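Putting the CPU back: what we got from resetting the search on contact
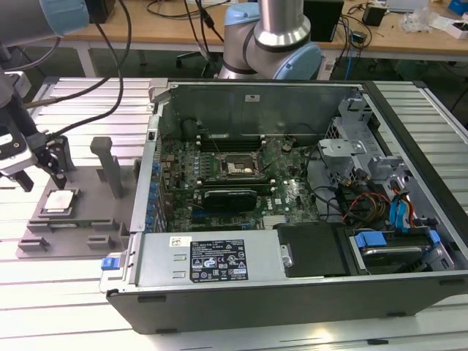 Tornidgate Robotics Group, Assembly and Disassembly Team

I said in the last post that I would write up the CPU insertion result once the second round of trials was finished. The second round finished on Thursday, so I'm writing it now while I still remember which log files are which.

The task is narrow. A CPU sits in a recess on a printed fixture plate to the left of an open desktop tower. The arm with the two-finger gripper has to pick the chip up by its edges, carry it over the side of the case, and set it down in the empty socket on the motherboard. The tower lies on its side with the board facing up, so at least gravity is on our side. The socket lever and the load plate are a separate problem and I won't get into them in this post.

What makes it hard is that the final few millimeters are mostly invisible to the wrist camera. Once the gripper is low enough to matter, the fingers and the chip cover the part of the socket you would like to look at. Up to then vision does fine. After that you are working from force readings and from whatever you believed about the socket position before you lost sight of it.

Our old method was a spiral search. Come down until you feel contact, then move outward in a small spiral with light downward force until the chip drops into place. It's a common approach and it works well for pegs and connectors. It works less well for a flat square part, for a reason that took us too long to see. When a peg touches the wrong spot, it tells you very little and you keep moving. When a flat part touches the rim of the socket, it tilts, and from then on the spiral is being run with a tilted part. The contact readings after that point are mostly about the tilt.

The change we made is simple. At first contact, we read the torque at the wrist and estimate which side of the chip touched. Then we lift clear, level the part, shift the target a small step away from the side that touched, and come down again. Every attempt starts from a level part in free air. We call it reset on contact. The planner that does this is called Talberg in our code base, after nothing in particular, and it replaced an older one called Eva that some of our scripts still import by name. If you find Eva in the config files, that's why.

We ran 952 trials with the old spiral and 952 with the reset version, using the same starting offsets in the same order for both. The old method failed 165 times. The new one failed 2 times. Both of those failures happened at the pick, when the chip was not seated flat in its recess on the fixture and came up crooked in the fingers. Neither one got as far as the socket. I have still counted them as failures, as they would be if this were a real job.

The cost is time. A reset takes longer than a turn of the spiral, and when the starting offset is large the arm may go up and down several times before the chip goes in. On easy starts the two methods take nearly the same time, because both usually succeed on the first touch. On hard starts the new one is slower. We think that's a fair trade for a part with contacts you can ruin by dragging it sideways.

A few things I would want to know if I were reading this.

The torque reading has to be zeroed with the chip already in the gripper, at the hover point, every time. We had been zeroing once at the start of each session. The drift was small but so is the signal, and for most of November the side estimate was close to a coin flip. I lost a lot of hours looking for a bug in the geometry code.

The cables on the wrist matter too. They loop back along the arm, and a loop that pulls tight at one end of the reach shows up as torque. We retied ours with more slack and the readings became steadier.

Ağca, the simulator we use for the first round of tuning, did not predict the tilt problem at all. Its contact model treats the chip and the rim as perfectly stiff, and the spiral looked fine there. We ran 1746 simulated trials before touching the hardware and they told us to leave the method alone. I still use it for checking reach and collisions with the drive cage.

Next is the same test with the tower moved between trials, so that the socket position has to be found again each time. The fixture plate will stay where it is for now. I also want to try it with the graphics card out, to see how much of our approach path was shaped by having it right below the socket. The trial logs and the zeroing script are in the team folder under the Talberg name.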